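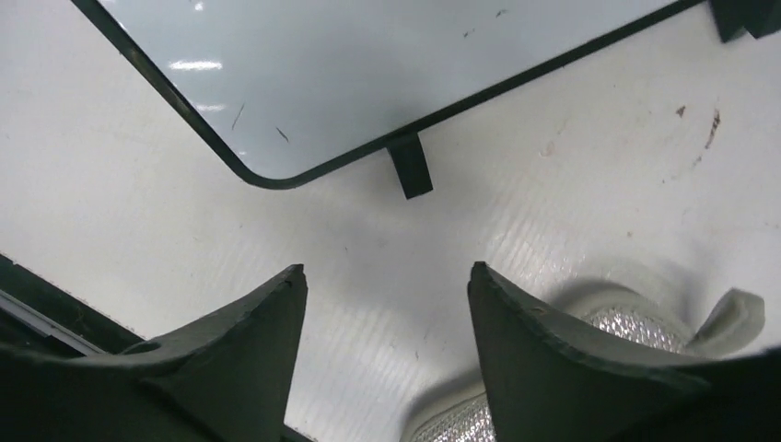

The white table and the board, with the marks on the right side

Home Forums Cleaning & Care Members Search

Brown-red marks on a glossy white table, scratches on a board, and one sparkling thing

Reading time: 5 minutes

nhung_luc
Hello everyone. I hope this is the correct section. I have three questions and I will try to put them in order.

First, the table. The top is white and glossy, and it has very fine lines in the surface which you notice only when the light comes from the side. On the right there are small stains, brown going to red. One is like a short line, the others are only specks. Near them is also a pale pink mark. I don't know what made them. I bought the table used from a neighbor in June and I did not look at it carefully in her garage. I have tried warm water with dish soap, two evenings. The pink mark is maybe lighter, but I am not sure of this.

Second, the board with the dark rim and the small feet. Its face is shiny, a little bit blue, and it has some thin dark scratches close to one corner. Are these real scratches, or can it be dirt that sits inside? With my fingernail I cannot decide.

The third question I will write in a new post, it is a different kind of object.

renato_c
Welcome! Start with the pink one. In my experience pink that is left after soap is a dye, and dye needs alcohol. Put rubbing alcohol on a cotton pad, hold it on the mark for one minute, then wipe. Try first on the underside of the table, please.

For the brown ones I would guess tea, rust or sauce. Baking soda mixed with water until it is a paste. Leave it 40 minutes under a damp cloth.

Iresha Uddin
I don't agree with the baking soda. She says the table is glossy. Baking soda is a powder, and if you rub it, you will have a dull place exactly where the stain was. I did this on a white Civetti shelf and I can still find the place every morning when the sun is on it.

renato_c
I did not say to rub. I said to leave it under a cloth.

Iresha Uddin
You did not say it, but everyone rubs at the end – it is impossible to remove the paste without rubbing a little.

renato_c
You rinse it. With a lot of water and a soft cloth. But all right, alcohol first and paste only if it is needed.

vy.truong
About the board: dark lines in a shiny face are often real scratches with dirt inside, so it is both. You can take the dirt out and then the scratch is less visible, but it stays. I would use a soft toothbrush, the kind for children, and soap. Please do not buy a polish for cars. Someone will recommend it here, someone always does.

Which side do you use for writing or whatever you do with it? If the other face is better you can simply turn it.

nhung_luc
Thank you to all of you. I did the alcohol. The pink mark is almost gone. The brown specks did not change, only one of them came off when I touched it with a plastic card, so maybe that one was something dry on top and not a stain.

Vy, I have not decided what the board is for. My son wants it for his drawings, I want it for the shopping list. The feet are nice, it can stand, but then it takes a lot of place. I did not think of turning it, I will look.

Now the third question. In the same garage my neighbor gave me a box of small things, and inside was a pad completely covered with rhinestones. They are silver and very small, in tight diagonal lines, and when you move it they become pink or a little blue. Around them goes a soft gray border, like felt, and on the top is a gray tab which folds over.
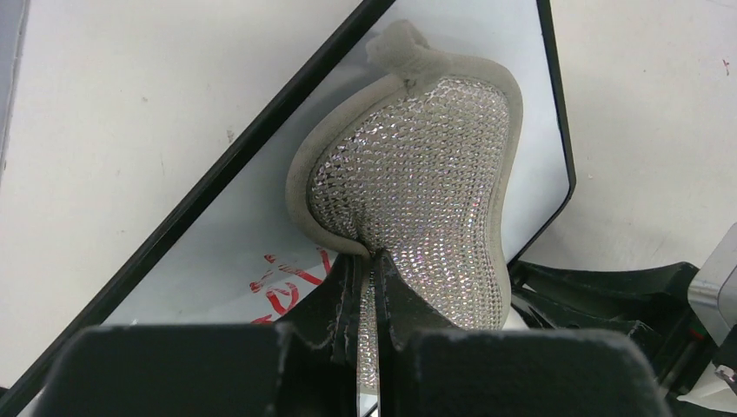 The form is like a kidney, or a peanut, one end wider than the other. I asked my neighbor and she has no memory of it, she said it was maybe from her sister. So my questions are: what is it, and how do I clean the gray border without losing stones? I don't want to put it in water before I know how the stones are fixed. My first idea was a decoration for a bag.

lua_ung
Oh, I love it!! I sew a lot, mostly costumes for a dance school, and I would say somebody cut it from rhinestone sheet. The sheet is sold by the piece, with the stones already in a grid, and you can cut any form you want (with old scissors, it kills the good ones). Then a border of felt around and a loop on top for hanging. It can be an ornament, or a big key pendant, or half of a project that was never finished, I have a full drawer of those.

Do not put it in water. If it is this kind of sheet, the stones sit on glue, and warm water makes the glue tired.

Iresha Uddin
I don't think it is an ornament. For me the form is too practical. Something to hold in the hand? Nhung, is the back flat?

nhung_luc
The back is flat, yes, and plain.

renato_c
I vote for shoe decoration. My aunt had slippers with a similar thing on the front, from a shop called Callon, very heavy to walk in.

lua_ung
For slippers there would be two of them, and why a loop on the top? A loop is for hanging.

renato_c
One can be lost. And a loop can be for pulling the shoe on.

lua_ung
Hmm. The loop I give you, maybe. But I stay with hanging :)

vy.truong
To the cleaning, whatever it is. Border: a dry soft brush, always from the stones to the outside, then a piece of sticky tape pressed lightly on the felt. Do not press tape on the stones. Stones: a dry cloth for glasses. If this is not enough, put a very little alcohol on a cotton swab, but test at the edge. Alcohol can make some glues white.

Iresha Uddin
Agree with everything here. I paid 14 for a special brush from Aerts for felt and the old toothbrush does the same work.

nhung_luc
I did the tape and it took off a lot of gray fluff, I was a little afraid, but the border looks better. No stone has fallen. My son says it is a pillow for a mouse.

For the brown marks I will try the paste, without rubbing, Iresha! Does it matter if the cloth dries before the time is finished?

renato_c
Yes, keep it damp. Put a plate upside down on top of the cloth.

Iresha Uddin
And set an alarm, please. I would look after 14 minutes, not 40.

Contact | © Tadier Home Forum | Back to top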